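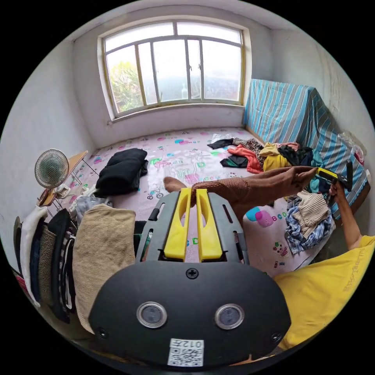 Attachment 1: brown sock on the bed, held at the cuff. Rest of the laundry at right.

Ticket 422: Socks
Opened by: Jeanine Peeters
Product: Barell folding software
Status: Open (again)

Summary: Folder handles towels. Folder does not handle socks. Customer owns socks.

Jeanine, 9:10 a.m.
I ran 100 socks through the January build. It finished 39. The rest it either smoothed forever or declared to be a sleeve. Towels are still perfect, so if anyone knows a household that wears towels, please send them to sales.

Xuân, 10:25 a.m.
Reproduced. It loses the outline on ribbed knits, and a busy sheet makes that worse. On a plain cover it gets further, then pinches one layer when it wants two. Workaround: human.
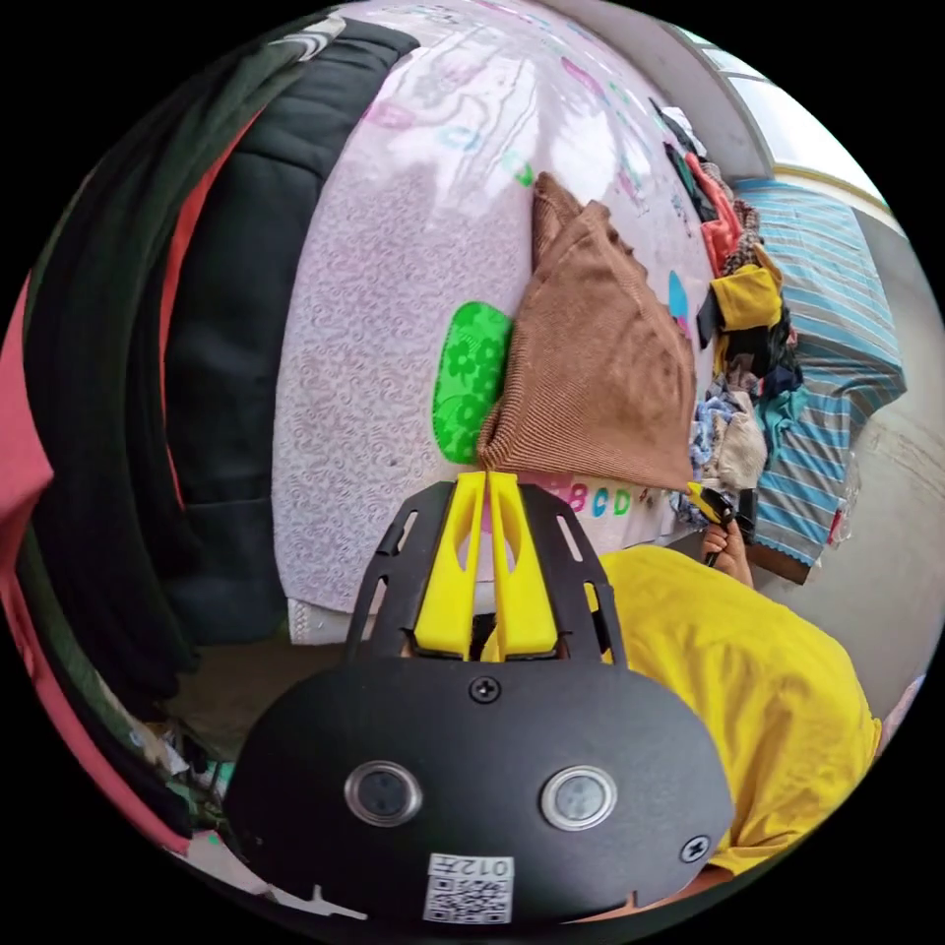
Corduroy gives it the same trouble. The ridges get read as fold lines, and it wants to flatten every one of them. I stopped it at 200 attempts on one piece, by which point I had folded my own shirts and eaten lunch.

Sveva, 2:40 p.m.
Can we tell Flisville it does laundry?

Jeanine, 2:42 p.m.
We can tell Flisville it does towels.

Next step: retrain on ribbed fabric, retest both. Assigned to Xuân. Priority lowered to medium, as the customer reports she can still fold a sock.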